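I drove my uncle's old flatbed home from Korthorpe in July, 205 miles with no radio and a door that wouldn't latch.

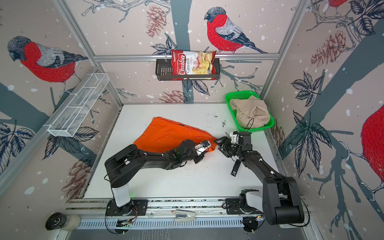
What did I pay for it? Four tires for his other truck, mounted.

The brakes pulled left the whole way, so I kept it under 57. Past Idetville a deer stepped out and I went into the ditch, slow enough that only the mirror broke.
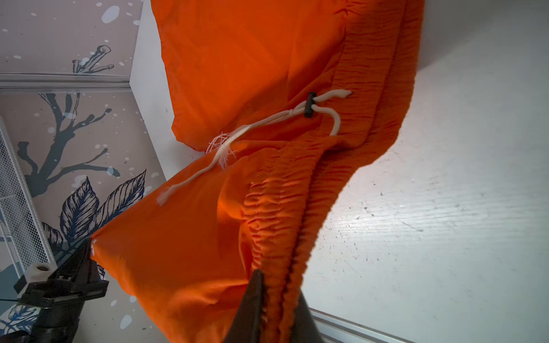 Mogens Lauritsen came with a chain and had me out before dark. He wouldn't take money. I still need a mirror.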